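Filed under: Bench notes / Grain storage

8/22/20. Moisture uptake in stored barley, Vullstead store, second run. Samran Sriwong took the readings, I wrote up.

Loaded 1,888 g into the Grenel bin and sealed the hatch. Probe at 20 cm reads higher than the probe at 70 cm, same as the first run. I had put that down to a bad seal, but we changed the seal. Swapped the probes over and the difference stayed with the depth, so the probes are fine.

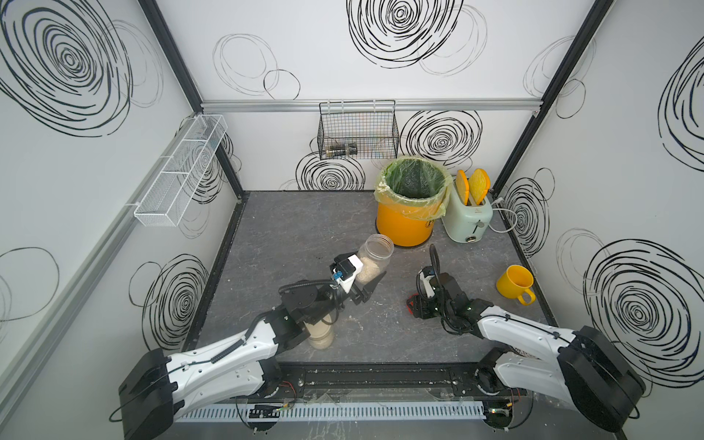 Sub-samples are the weak point. Samran draws them with the short spear, and the top layer is over-represented every time. Tipping is worse: with a clear jar held over at a slant, like the one in the left gripper, light husk and whole grain do not leave the mouth at the same rate. From now on the whole sub-sample gets weighed, dried and weighed again in one dish. No pouring off.

Oven set as before. Three dishes came out within tolerance, the fourth did not. Its lid was left off during cooling – my fault. Discarded.

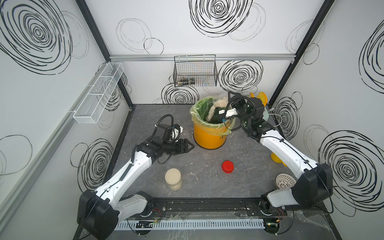 Photo: Jaxon Arsenault

Salt solutions for the humidity chamber made up fresh. The old Srisuk hygrometer lags the Zultent one by nearly 25 minutes after the door is opened, so all chamber readings now come from the Zultent. Earlier figures need a note in the margin, not a correction.

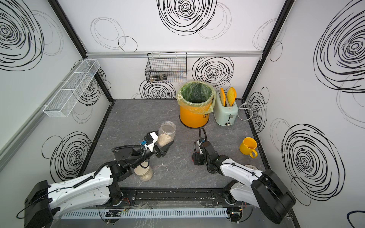

Page last changed: 8 November, J.A.

Still open: whether the hatch side of the bin runs damper than the back. Needs a third probe and a longer lead. Samran thinks the floor slab matters more – will lift the bin on battens for run three and keep everything else the same.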